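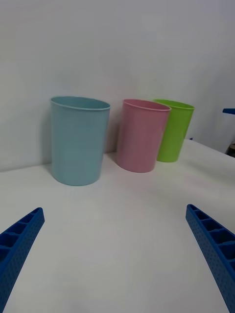
Karkska Opens Orders for Its Trasby Two-Arm Bench Kit

2 min read

STANDVILLE, 18 May 2025 – Karkska is delighted to announce that orders are open for Trasby, a tabletop kit for labs and classrooms that want to teach two arms to work with everyday things. Each kit comes with soft-touch fingers, wrist cameras and 10 starter tasks, and setup takes about 30 minutes.
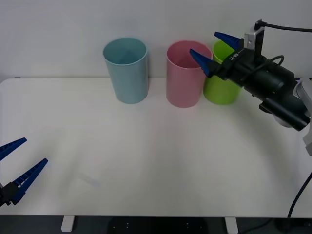 Photo: Gerardo Tiongson / Karkska

"Cups are where most people start, and they're a lot harder than they look!" said Theano Liapis, who leads the Trasby project. "We had such fun building these tasks."

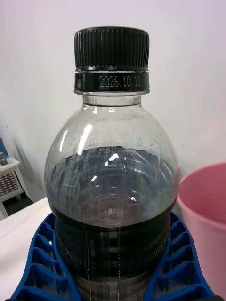 Trasby's wrist cameras are there for the close work, when an arm gets right up to an object and small details begin to matter. Seen from the wrist, even the date on a bottle's black cap, 2026.10.11, can be read, and so can the ribs around the cap. Sofia Sarantis, who wrote the task guide, suggests trying bottles after the cup tasks.

Kits ship in 8 weeks, with spare fingers included.

Contact: Periklis Karagiannis, Karkska press desk | © 2025 Karkska | Back to top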